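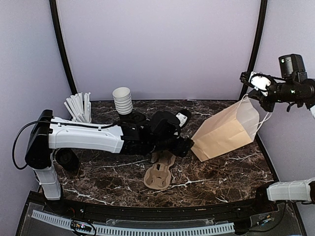 T. Biswas
Science writer, Stokura Young Readers

How Marble Gets Its Veins

Marble is a rock. Before it was marble, it was a different rock called limestone. Most limestone starts at the bottom of a warm, shallow sea. Shells, bits of coral and very small sea creatures sink and pile up. Over a very long time, the pile is buried and pressed into solid stone. The main material in it is a mineral called calcite.

A mineral is a solid that forms in nature and has its own set makeup. Salt is a mineral. So is quartz.

Heat and pressure

Parts of the Earth's crust move slowly. When two parts push together, limestone can end up deep underground. It is hot there, and the rock on top is heavy. The limestone does not melt. Its calcite grains change shape and grow into larger grains that lock tightly together. A rock changed in this way is called a metamorphic rock. "Metamorphic" means "changed in form."

The shells that were in the limestone usually cannot be seen after the change. Their calcite has become part of the new grains. 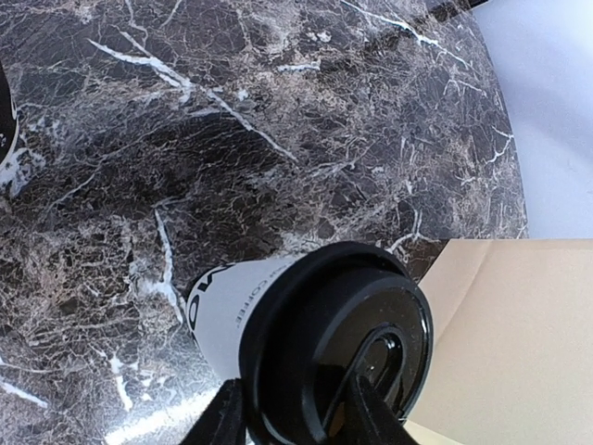
L. Edberg
Geology editor, Stokura Young Readers

Where the lines come from

Pure marble is white. Colors come from other materials that were mixed into the limestone. Iron can make red, brown or yellow. Carbon from dead plants and animals can make gray or black. Clay can leave bands of green or gray.

Some lines in marble are layers of mud that were squeezed and folded. Others are filled cracks. Rock under stress breaks, and water moves through the breaks. The water carries dissolved calcite. When the calcite comes out of the water, it hardens and fills the crack. A filled crack is called a vein. If one vein cuts straight across another, the one doing the cutting is younger.

A marble pattern can also be printed or molded onto other materials. The pattern on a tabletop does not tell you what the table is made of.

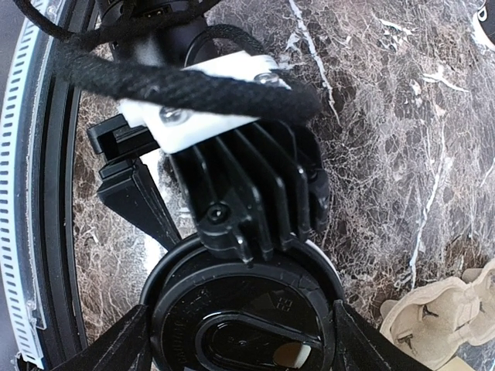 Try it: the vinegar test

Ask an adult to help. You need a piece of chalk labeled as calcium carbonate, a small pebble, two cups and white vinegar.

1. Put the chalk in one cup and the pebble in the other.
2. Pour in enough vinegar to cover each one.
3. Watch for bubbles.

Calcium carbonate is the chemical name for what calcite is made of. Vinegar is a weak acid. It breaks down calcium carbonate and makes carbon dioxide gas. If your pebble bubbles too, it may contain calcite.

Do not use vinegar on a marble counter or floor. It leaves dull marks.

Words to know

Crust: the outer layer of the Earth
Limestone: a rock made mostly of calcite
Vein: a crack in rock filled with a mineral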